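Tesholm tabletop notes: pens and yellow caps

Folder 2 of 22, revised 31st August. Maintainer: Rosário Seixas.

Covers small yellow pieces and a black pen with a yellow cap, handled over a pale table. I don't trust the label "capping" in the index — a cap at the tip says little about whether it stays on. Treat it as a guess.
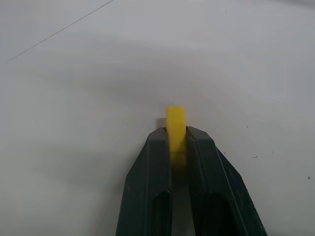
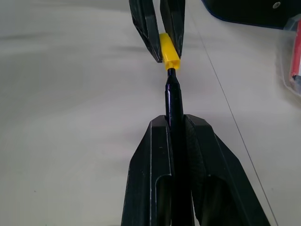
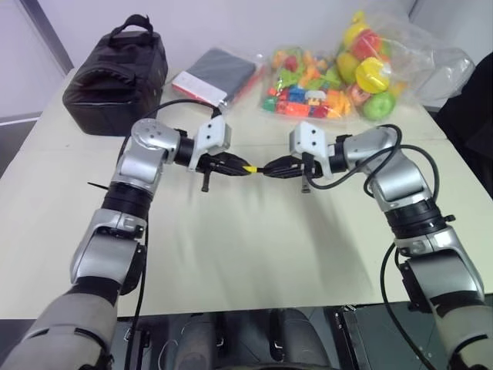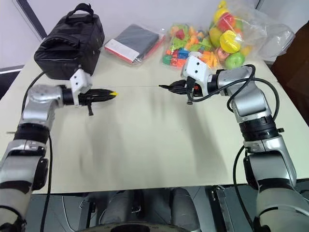 Hélder Calado replied that the label should stay until October, and that anyone wanting proof of a fit should pull on the cap and write down what happens. Fine, but the column for that is still blank.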